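Lavstead Hand Kit – README / data notes

Status: in use, notes still rough. Last pass was in May.

What you get
Hand-held gripper, camera mount, charging lead, the Moniter logging app and the sample set. Clerkov sells the hardware, Vaughan handles the app and support. Two invoices, annoying but fine.

Sample set
3000 clips, all tabletop work. Small storage, drawers, lids, sorting. Six task folders, one text file per folder with the task wording. Wording is short and not always consistent – "pull drawer" and "open drawer" mean the same thing, merge them before you train.

Setup
Charge fully before first use. Pair with Moniter, wait for the solid light, then open and close the fingers twice. Skip that and the width readings come out wrong for the whole session. Lost a Sunday to this.

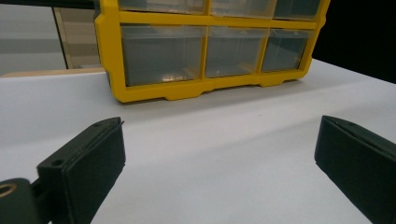

Drawer folder is the one most people ask for. Start wide, approach slow, close on the lip. Clips where the grip slipped are kept and tagged "miss". Don't delete them, the scoring script expects them and will crash with a pretty useless error.

Known problems
– Clear plastic confuses the depth estimate. Worse under strong overhead light. No fix yet.
– App drops the last 2 seconds of a clip if you stop recording from the phone. Use the button on the handle.
– Finger pads wear. Spares come in the box, after that you order them seperately.
– File names have spaces in them. Sorry. Rename script is in tools.

Is it worth it
For a small team, yes. Hardware is solid, grip feels good even after a long morning. App is the weak part – slow sync, confusing menus, export hidden under Account for some reason. Support answerd quickly both times.

License
Sample set is research use only. Your own recordings are yours. Check the Clerkov terms before you share anything outside.

To do
Merge task wording. Redo the calibration page. Add left-hand clips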